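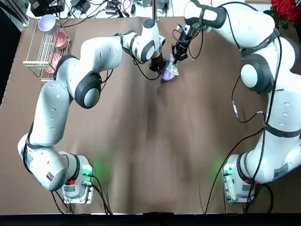
Why Does a Flask Have a Thin Neck?

Science and kitchens, for readers from 7 to 11
Written by Melaniia Onyshchenko

Look in your kitchen at home and you will find many things that can hold water. There is a bowl, a cup, a bottle, maybe a vase for flowers. All of them can do the same job, so why do people make so many shapes? Let us think about it together.

We start with the flask. A flask is a kind of bottle which you often meet in a science room. Its body is wide and its neck is thin. When you move a wide bowl of water, the water jumps over the side very easily. In a flask, the water goes up the walls, but the walls lean in and send it back down. So a person can hold the flask by the neck and turn it in small circles, and what is inside becomes mixed. This is called swirling. Try to swirl a full soup bowl and you will have a wet shirt!

The thin neck helps in one more way. Water slowly goes away into the air, and we call this evaporation. From a small opening it goes more slowly than from a big one.

Some flasks and cups let the light come through them. There are two words for this, and even grown-ups mix them up.

Transparent means that you can see clearly through it, like through a clean window.
Translucent means that light comes through, but things behind it look foggy – like a bathroom window.

Now the bowl. It is wide open at the top, so a spoon, a whisk or your whole hand can go inside. This is why we make dough in a bowl and never in a flask. I once tried to get rice out of a bottle, and I can tell you it took all the afternoon. 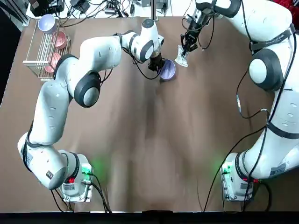 A bowl is also good for pouring if you are careful. You tilt it to one side, and the water runs to the lowest place on the edge. The problem is that the edge is long and round, so the water can choose a wide path and miss the cup. Tilt slowly and keep the bowl close to the cup. Some bowls have a little beak on the edge, which is called a spout or a lip, and then it is much easier.

And the cup? It is small enough for one hand. Many cups are a bit wider at the top than at the bottom, so you can put one inside another and make a tower in the cupboard. Some cups have flat parts on their walls, and these are called facets. Facets catch the light and shine, and they also give your fingers a good place to hold.

Try it yourself

You need a bowl, an empty bottle with a thin neck, a plastic cup and a measuring jug. Put paper on the table first.

1. Measure 200 milliliters of water and pour it into the bowl.
2. Pour the water from the bowl into the cup.
3. Pour what is in the cup back into the jug. How much is left?
4. Do it again, but begin with the bottle.

Write down both numbers. My neighbor Pylyp did this with his sister, and they argued for a long time about who had the wetter socks. Then change the order and see if your numbers change too.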